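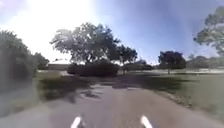

Wet patch on the path, tree shade just past it.

Session 4 notes: pacing an open-water swim

Okay, so last time we got through sighting and I promised we'd do pacing next, and I know half of you have the Bremby lake swim on 11th June, so let's get into it.

The pool lies to you a little. You push off a wall every length, you get a tiny rest in the turn, and there's a black line to follow. Take all that away and your pace per hundred drops, even if you feel great! One of my swimmers did the Bremby course in January (wetsuit, hood, the lot) and her watch said 1597 meters at the end. The course is 1500. That extra bit is pure wandering, so please keep sighting.

What I'd like you to try this week:

Warm up easy, 400 meters, any stroke you like.
Then 4 x 200 at the effort you think you could hold for the whole lake swim. Fifteen seconds rest. Write down every time.
Finish with something gentle until your shoulders feel loose.

Now look at your four times. If the first one is way faster than the last, you went out too hard (I do this constantly, by the way). Next time start the first 200 so slow it feels silly and see what happens to the last one.

About the start. Everyone sprints to the first buoy and it's tempting to go with them. Count your breaths. If you can't get a full breath out underwater, back off until you can, and let people go past you. You'll see plenty of them again by the far buoy.

For next session bring your times and your goggles, the tinted pair if you own one. Reading is the drafting chapter in the Hyun handout, page 346 onward, and skip the bit on river currents for now.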